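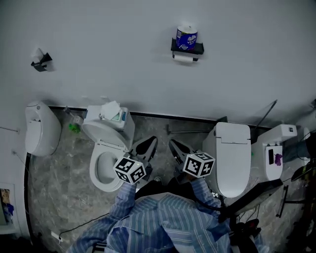
A toilet paper holder with a shelf on top, mounted on a bathroom wall with a roll on the spindle.

Toilet paper holder

A toilet paper holder, also called a toilet roll holder, is a household fixture that keeps a roll of toilet paper within easy reach. It is one of the smallest pieces of hardware in a home, and one with a surprisingly rich variety of designs!

Types

The classic recessed holder sits inside a hole cut in the wall and grips the roll on a spring-loaded spindle. It saves space, but it is hard to move once the wall is finished. Surface-mounted holders screw straight onto the wall and come in two main forms: the two-post type, which supports both ends of the spindle, and the single-arm type, which is open at one end so that a roll simply slides on. Freestanding holders need no wall at all and often store spare rolls on an upright pole.

Many newer holders add a flat shelf above the roll. The shelf gives people somewhere to set a phone, a small plant or a spare roll — a simple idea that has spread quickly through rented apartments and hotels.

Placement

Installers usually put the holder on a side wall, slightly ahead of the front of the bowl, so that a seated person can reach it without twisting. In narrow rooms it may go on the wall behind or on a nearby cabinet. Holders on drywall need anchors or a wooden stud behind them, as the repeated tugging works plain screws loose.

Collecting

Old holders have a small but devoted following. The collector Kelechi Adeyemi has gathered 206 of them, including glazed ceramic models from the Rendow pottery and a wonderful pair of cast-iron brackets made by Sekska, with leaves curling around both arms. The collection goes on show in Flestora every February.

See also

Bathroom accessories
Towel rail
Toilet roll orientation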